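Teaching Two Arms to Sort Clothes by Teleoperation

Project report, Skurcombe robotics course
Guilan Du and Wenjie Yan

1. Goal of the project

We wanted to find out how many demonstrations by hand are needed before a two-arm robot can put clothes into the correct container. Garments are difficult for a robot. They have no fixed shape, and every time you drop a shirt on the table it looks different. For this reason we decided not to write rules for the grasp. We control the arms remotely, record the motion together with the camera views, and train a policy on these recordings.

2. Setup and first recordings

The robot has two arms on opposite sides of a wooden table, each with a two-finger gripper. The operator moves a pair of small leader arms, and the robot arms copy the joint angles. Our recording program is called Tandov. It was started by students of the year before and we changed mainly the part that saves the episodes.

Between episodes we change the positions of the folded shirts, so that the policy does not learn only one place.

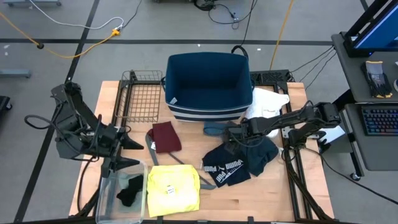 Why did you not use a simulator to make the demonstrations?
We tried it for one week in November. The simulated cloth was too stiff and slid off the fingers in a way that our real shirts do not, so the demonstrations from the simulator were not useful for training.

3. Data collection

One episode contains the sorting of the garments on the table, from the first grasp until both arms are back in the start position. We recorded in 13 sessions and the result was 3,575 short segments, where one segment is one grasp and one release. Guilan was the operator for most of the sessions and Wenjie checked the recordings. After four sessions we exchanged the roles for one day, and we saw that our styles are quite different. Wenjie approaches the cloth slowly from above, Guilan pushes the fingers a little under the fold first. We kept both styles in the data, which was maybe a mistake (see section 5).

The wrist cameras were added later, when we noticed that the fixed view is blocked by the arm itself in the most important moment. From the wrist you always see the two fingertips and the place where they are going. 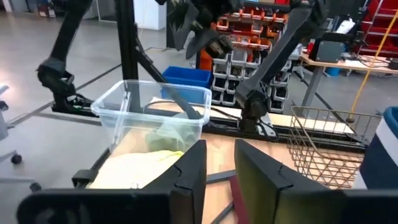 Page last modified: Friday, 16:40 by wyan

4. Training and tests

We trained one policy with the fixed cameras only and one with the wrist cameras added. The training computer was shared with the Le Roux group, therefore we could run only one training per night.

For the test we used eight garments which were also in the training data, in new positions. The policy without wrist cameras often closed the gripper too early, above the cloth. With wrist cameras this error became rare. Thick and soft pieces, for example fleece, were easier than thin shirts. With a thin shirt the fingers sometimes took two layers, or also the shirt lying below it.

The second difficulty was the rim of a container. When an arm comes too low, the fingers push on the side and the fabric bin moves. The operator corrects this without thinking, but the policy has seen only few such corrections.

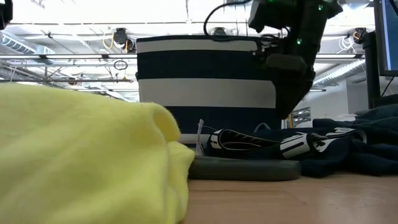
Fig. 3. Gripper at the right side of the striped basket, yellow-green fleece in front.

5. Problems and what we would change

Delay. The leader arms had a noticeable delay in the first sessions. We replaced the Idon USB hub and after that it was better, but the early recordings are less smooth.

Two styles. The policy sometimes begins with one style and continues with the other. Next time we would agree on one way to grasp before recording.

Tired operator. Almost all failed segments come from the second half of a session. A shorter session with a break would give better data.

We also want to record more episodes where the operator makes a small error on purpose and then repairs it. The next group can continue from our branch of Tandov. The settings for both arms are in the folder "config", and the leader arms must be calibrated again after each restart.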